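Tremaron grip fault

The Tremaron grip fault is a failure seen in the Tremaron, a tabletop robot arm made by Tidska for clearing and sorting cups. First logged in March by Ivone Brito, a test engineer at the Barbosa lab. 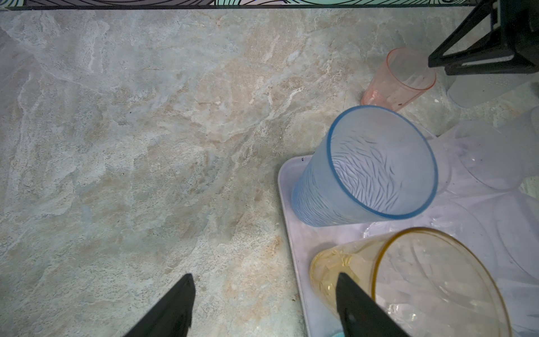
The fault shows up with thin plastic cups, mostly clear ones. The arm reads the grip as closed on nothing, opens, then closes again with more force - up to 900 grams on a part rated for 700. Cups crack. In a few runs the fingers kept closing until the motor tripped and the arm had to be shut off by hand.

Cause

Two causes are given. The force sensor drifts as it warms up, and the control software (Bastine) took a low reading as a missed grab and tried again with no upper limit. Brito's notes put most of the blame on the software. Tidska at first said the sensor only, later both.

Fix

An update dated 7/8/18 capped retries and added a stop when force goes over the limit. Older units also need the sensor re-zeroed after every 200 cycles, a step the first manual left out completly. No injuries reported, but the safety sheet now says to keep hands clear untill the fingers are fully open and the motor light is off.

Units sold before the update are not all patched.

See also: Bastine, force limiting, gripper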